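Kitchen > Small Storage > Questions and Answers

Little Lidded Boxes: Your Questions

We love small boxes with lids at Nirnavholm, probably more than is reasonable, and the mail about them keeps coming. These are the questions we get most, with answers from the people who unpack, fill, wash and stack the things every week.

What can I keep in a really small box?

So much! Salt flakes, tea bags, toothpicks, cake candles, the spare key to the bike lock. Our shop kitchen has one for saffron and one for rubber bands, and I couldn't tell you which gets opened more. If you're stuck, empty your messiest drawer and pick out everything shorter than your thumb. There's your first boxful.

Should the lid sit inside the rim or over it?

Both work. A lid that sits inside the rim looks neat and stays put when you slide the box across a table. A lid that goes over the rim is easier to wipe, with no groove to catch crumbs. For sugar or anything else that spills, I'd go with the second kind. For tea bags, pick the one you like looking at.

Do the body and lid have to match?

Please don't feel they do! White with a cream or beige lid is a combination I never get tired of, and it goes with nearly any plate or mug you already own. A pale lid is also easy to find at the back of a dark cupboard.

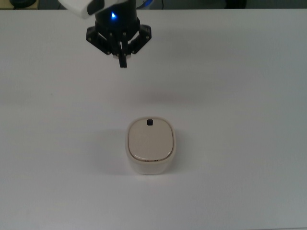 Dörte Mühlbauer wrote in to say that she went the other way and mixed every lid color she could get, so her family would stop putting the cinnamon back in the cocoa box. It took until February for everyone to learn the colors, she says, and now the only person who gets it wrong is her.

I think that's a great system, and cheaper than labels.

How do I clean the groove around a lid?

Warm water, a drop of dish soap and an old soft toothbrush. Go around twice, rinse, and let the lid and the box dry separately overnight. Put them together damp and you'll smell it by the weekend.

Can I write on the lid?

A grease pencil is my favorite. It wipes off most smooth surfaces with a dry cloth, but try a dot on the underside first. Masking tape is fine too if you change it every few months.

How many will fit in a drawer?

Measure the inside of the drawer, then check the height with the lids on, knobs and tabs included. I forgot the knobs once and had to move 11 boxes to a shelf. (They look lovely there, so no regrets.)

Do you sell spare lids?

For the Dureseo and Pokero boxes, yes. Send us the width across the top, measured from outer edge to outer edge, and we'll look through the bins. Jannik Seidel sorted them all in April 2026 and would be thrilled if you asked.

Related questions
Tea storage for tiny kitchens
Wiping out sticky drawers
Which Dureseo lid do I have?
Cupboard shelves: getting the height right

We use cookies to remember your basket and language. Accept | Change settings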